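Sternik publishes first results from household chore study

2025-01-05

Sternik, a company that tests automation equipment for homes and small stores, today released the first results of its household chore study. The study asks whether machines can take over everyday tidying, folding and shelf work, and the answer so far is that they can do parts of it.

The study covers 20 chores, from clearing a table to restocking a shelf. Each chore was first done by people using hand-held grippers, and those recordings were used to train Grultia, the company's control software. Grultia then ran the same chores on a two-armed machine in a test apartment and in the stockroom of the Tomoana grocery store. The training set now holds 3000 recordings, of which 2000 were made in ordinary homes.

Results were uneven. The machine did well at carrying boxed goods from a cart to a shelf and at placing cups on a rack. It was slow at folding, and it often gave up on fitted sheets. Making a bed from start to finish remains out of reach. In the stockroom, it handled cartons at a steady pace but needed a person to step in when bags had slumped against each other.

Small food items were the most useful test of grip. Fruit comes in many sizes, bruises easily and rolls when it is nudged. Plastic wrap adds another problem, as it reflects light and can slide under the fingers. Soft surfaces make the job harder than a kitchen counter does, so part of the fruit work was recorded on a bed.

Fruit handling with hand-held grippers, recorded for the study:

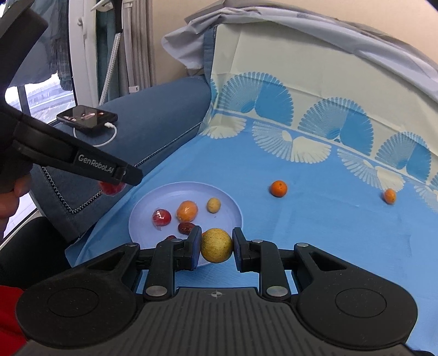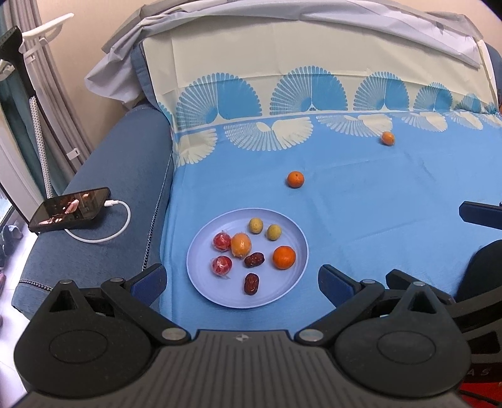
Sternik ran 500 machine trials of the fruit chore. Grultia completed the chore without help in almost half of them. Most failures came at the moment of letting go, when an item stuck to a finger pad or rolled off the plate. Dried dates were missed more often than mandarins.

The company does not plan to sell a household machine on the basis of these results. A person still does most of the chores in the study faster, and someone has to stay nearby while the machine works. Store work is closer to being ready, and Sternik expects to begin a longer stockroom trial at Tomoana in August.

The next round of the study will add laundry sorting and dish loading. It will also test Clirkel, a new set of finger pads meant to release wrapped items more cleanly. A full table of results for each chore, including the failed trials, is available from Sternik on request.

About Sternik

Sternik tests and develops automation equipment for homes and small retail stores. Its products include the Grultia control software.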